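Brorum Opens Bathroom Practice Rooms in Dimville to Gather Household Examples for Plolletti

DIMVILLE, February – Brorum is happy to announce that it has begun gathering everyday bathroom tasks for Plolletti, its learning system for household robots, at its building in Dimville. The work will go on through the spring, and we could not be more pleased to be getting our hands on the chores that people have been asking us about ever since we started with kitchens.

Plolletti learns from examples, and the examples come from people. Our collectors hold a pair of lightweight grippers, one for each hand, and go about a household job the way they would at home, while cameras and printed markers keep track of where each gripper is and how it moves. The plan for this first stage is 2000 examples spread over 45 tasks, and 212 of them have already been checked and passed along for training.

Bathrooms are a lovely challenge – small, full of smooth surfaces, and stocked with long thin things that have to be held just so. Collectors work in short sessions with plenty of breaks, and each task is repeated by 6 different people so that Plolletti gets to see more than one way of doing it. Some folks are quick and some like to take their time, and we want both.

Yang, our partner for the gripper hardware, will supply a second set of finger pads later in the season, and we will be glad to share how the two compare once both have had a fair trial.

Homeowners and builders in the Dimville area who would like to suggest a task are warmly invited to write to the Brorum front desk.
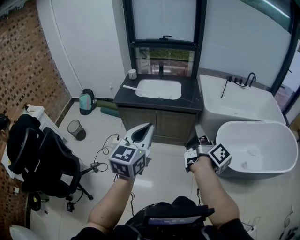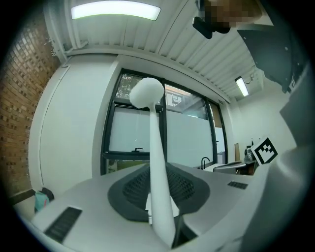

Gathering bathroom examples for Plolletti with hand-held grippers. The second picture shows a white wand with a fluffy head held in a gripper.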